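Oranuch Thongsuk
27 Feb 2023
I want to write a little about our hallway cabinet, the cream one with drawers. My sister Daranee asked me for the story and it became too long for one message, so I put it here in pieces.

We bought it second hand from a family on the other side of town. The price was 39 dollars. The model name on the old receipt is Bridoneck, but I can not find this name in any shop now.

The first month it was only a place to put things. Keys, letters, one glove, the charger of a phone we don't have anymore. Every evening I moved the pile to the left and the next day it came back to the right.

So I made a rule for myself: the top stays empty. Drawers can be messy, I don't care so much. But the top is empty when I go to sleep.

It is harder than it sounds. I threw away over 216 pieces of paper from that cabinet. Yes, I counted, I was angry at the paper. Most of them were menus, and bus tickets from last April.

Then I could finally clean it properly. Warm water, one drop of dish soap, a soft cloth. Please don't use the rough side of the sponge, I did this once on a table and I still see it every day.

The groove along the front took me the longest. Dust goes in there and a cloth does not reach. I used an old toothbrush, then a cotton stick for the last part.

Same for the handles. They have a hollow in the middle where your fingers go, so they collect everything your fingers bring. Toothbrush again, and dry it after.
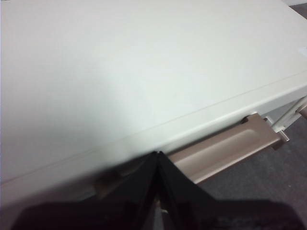
Photo: Oranuch Thongsuk

I like this cream color more than I expected. In soft light it goes a little bit green and gray. Daranee says it is simply white and I should stop. The handles are more like beige with brown in it, and I think the two colors are good together.

Some people asked if I will paint it or change the handles. No. I looked at new ones from Pavo and from Miter, and they are nice, but the holes would be in the wrong place and I don't want to drill.

Next job is inside the drawers. I have a box for batteries, a box for candles and one big problem with cables. If you have a good way to keep cables, please write to me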